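About the Vumance Robotics Club

Thursday, July 24, 2025
By Gareth Pickering

I was asked to rewrite this page because the old one made us sound like we were about to cure something. It had the word "innovation" in it four times and the word "screwdriver" not at all. I have taught here long enough to have seen a few waves of classroom technology come in the front door and go out the back, and I took on the club with my arms folded. They are still mostly folded. What follows is what we do, for parents and students who are trying to decide whether to give up two evenings a week for it.

Vumance is the after-school robotics club at the Nesau School. We are open to students from ninth grade up. You don't need to have written any code, and you don't need to be good at math, though you will probably get less bad at it. You need to be able to sit with something that isn't working and not wander off to get a snack every time.

How it got started

The club began with Kazimír Trnka, who teaches physics and believes in robots a good deal more than I do. He wanted a competition team. I said competition teams tend to turn into three students who do everything and a dozen who hold the tape measure. We argued about it through most of a winter, and the club opened in March with a compromise neither of us liked much: one project group, one competition group, and everybody has to spend time in both.

I still think the competition side gets too much attention. It has the T-shirts. If you look at what the students can do at the end of a year, though, I would put the project group up against it any day. Kazimír disagrees and has asked me to say so here.

What the students do

Less than you might expect, if you have been watching videos online. A robot arm in a promotional clip folds a shirt and everyone claps. You don't see how many shirts went on the floor first, or who laid the good one out just so before the camera came on. I start every new group by playing one of those clips and asking them to write down everything they were not shown. Some of them find this annoying. The ones who find it interesting usually stay.

After that, they pick a household task and try to get an arm to do it. We have 60 minutes per session, and a fair chunk of that goes to setting up and putting away. Students write down what they plan to try, they try it, and they write down what happened in plain language. "It worked" is not accepted. Worked how many times? With which cup? Who was standing next to it with a hand out?

Vojtěch Čierny keeps the lab notebooks. He joined us as a parent and stayed on after his daughter graduated, and he is stricter about the notebooks than I am. If a page has a success on it and no failures, he hands it back.

The current project is drinks. The group wants an arm to pour water from a bottle into a mug or a glass without help. I thought this was too easy when they proposed it and I was wrong, which I have now admitted in writing on the school's website. Clear things are hard. A person looks at a glass on a shiny table and sees a glass. A camera gets a few bright lines and a reflection, and has to make up its mind about where the rim is. Then there is the bottle, which changes weight as it empties, and a soft one gives when you squeeze it. Then there is knowing when to stop.

The students also decided to work under colored light. Their argument was that a kitchen isn't lit like a laboratory, and that if the arm only copes with nice even white light then they haven't learned much. I said most kitchens aren't lit like a nightclub either. Jérémie Collet, who is in tenth grade and leads the pouring group, said that was fine, they would start with the nightclub and work back. I have my doubts about the method. It has made for some lively notebook entries.

The pitcher-style mug gets a pour from a plastic bottle, and the gripper's own view takes in a small tumbler with a large clear cup beside it. 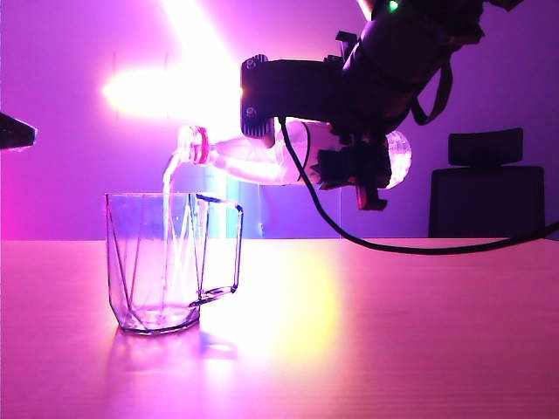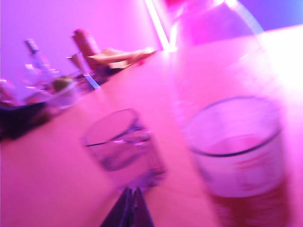 People who visit tend to ask whether the arm is "thinking." I would ask them to hold off on that word. It has been given a job with a beginning and an end, and it gets through the job or it doesn't. When it does, somebody on the team should be able to say why, and when they can't, I'd like them to be bothered by it. A few of them are. One student spent most of a session trying to work out whether a good pour had been good or lucky. As far as I'm concerned that was the best hour of the term, and there was nothing to show for it except a page and a half of crossed-out handwriting.

The competition group

We enter the Bandirska, a regional contest for school teams. Last time there were 69 teams and we came in somewhere in the lower half. The old version of this page said we had "competed at the regional level," and you can see how that sort of sentence gets written.

I have mixed feelings about contests. The rules reward a machine that does one narrow thing on one particular afternoon, and the students know it, and they build accordingly. On the other hand, they learn to pack a toolbox, and they learn what a deadline feels like when it belongs to someone else. They also get to see other people's robots fail, which seems to do them more good than any amount of encouragement from me. We take 8 students, chosen by a mix of interest and attendance, and you can't go twice in a row if someone else is waiting.

Kazimír runs this group. Questions about gear ratios should go to him.

Who we are

Kazimír Trnka teaches physics and started the club. He is the one to see if you want to build something.

Vratislav Malý teaches computer science and handles the programming sessions. He is patient with beginners and not at all patient with code that has been copied from somewhere and not read. Students are allowed to use code they find. They have to be able to explain it to him line by line, and there is often a wait.

Vojtěch Čierny keeps the notebooks and the key to the parts cabinet.

I teach history. People do ask. I was brought in to help with writing and presentations, and I ended up running the project group because I kept asking questions in the back of the room and Kazimír said I might as well do it from the front. I can't fix a motor. I can usually tell when somebody is describing what they hoped would happen – and that comes up more than the motors do.

What we can't promise

Parents have asked me if the club will get their child into an engineering program. I don't know. Some of our students have gone on to study engineering, and they were the kind who were taking the toaster apart at age six, so I wouldn't give the club the credit. Others have gone into nursing, or bakery work, or haven't decided. One told me the main thing she got from us was a lasting distrust of advertisements. I put that down as a success, and she would have had to tell Vojtěch about the failures too.

We also can't promise that your child will get along with everyone, that the arm will be running on the night you visit, or that the project they pick will ever get finished. Some don't. The sock-sorting project was shut down by its own team after a long and fairly heated discussion, and their report on why is one of the best things in the cabinet. New students are given it to read.

Money

There is a small fee for materials each semester, and if it's a problem, tell any of us and it goes away without a form. We get some secondhand parts from Gasser, a machine shop across town, whose owner also comes to our open evening and asks harder questions than I do. We have turned down a couple of offers of sponsorship that came with a banner. Kazimír would have taken the banner. This was another argument.

Joining

Come to a session before you sign up. Sit in, look over someone's shoulder, and ask them what went wrong most recently. If they can't tell you, ask someone else. We meet in the lab on the ground floor, past the music rooms, and you'll hear the band before you find us.

Students need closed shoes and a notebook with numbered pages. Long hair gets tied back near the machines. Phones stay in bags unless you are filming a test, and if you film one you film all of them, the bad ones included, and they all go in the record together.

New members can start in either half of the year. The sign-up sheet is at the front office, and the fall one will go up the week before classes begin. If you'd like to come by over the summer, leave your name with the office and one of us will call you back. It will probably be Kazimír, who will be more encouraging than I have been here.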